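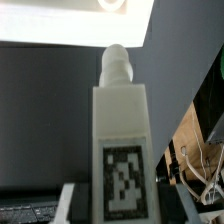
Grillside Renters Question "Free" Smart Meter Offer

GRILLSIDE, Friday, November 6, 2020 — The Grillside Renters Association said today it will not endorse the water meter plan put forward by Kesard, the billing company hired by the owners of the Imai Apartments, until the company shows how it arrived at its savings claims.

Kesard has told residents that separate metering will cut the average household's water bill. The letter sent to all 357 units gives no average, no starting point and no time frame. It does mention a monthly service fee, on page 9.

"We keep hearing the word free," said Yuzuki Sugawara, who chairs the association. "Free to install, maybe. I've read the letter twice and I still can't tell you what I'd pay in January."

Water is now included in the rent. The association asked whether rents would drop once tenants are billed directly. Kesard sent the question to the owners, and the owners sent it back to Kesard.

The company points to a trial at Grellik Court, where it says use fell after meters went in. Arlo Alcantara, a retired plumber who looked over the trial summary for the association, noted that the building also got new toilets that year.

"New toilets will do that," Alcantara said. "I'd want to see the numbers split out before I gave a meter the credit."

The association has asked for the full trial records, a sample bill and a written fee cap — in that order, if Kesard can't manage all of it at once. It has set no date for a vote.

Residents with questions may write to Freya Wragg, Grillside Renters Association, Box 1040, Grillside.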